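4.2 Reading one large sign at a distance

What pleased us most in the Merine shelf survey was how well shoppers coped with scripts they could not read. Of 2279 replies, nearly 400 named a drink by the shape of its lettering alone. 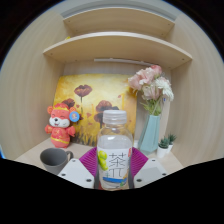 Mixed scripts did best of all. Coelho's earlier interviews had hinted at this, and it is lovely to see it hold up. The label in Figure 3, with 茶π set large, gives the eye two quite different shapes to keep - one dense, one open.

Age made little difference to recall.

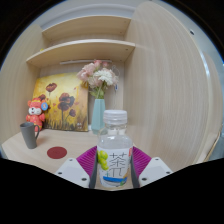 Figure 3. Bottle label with 茶 and π.

Script familiarity mattered far more, and we return to it in Section 5.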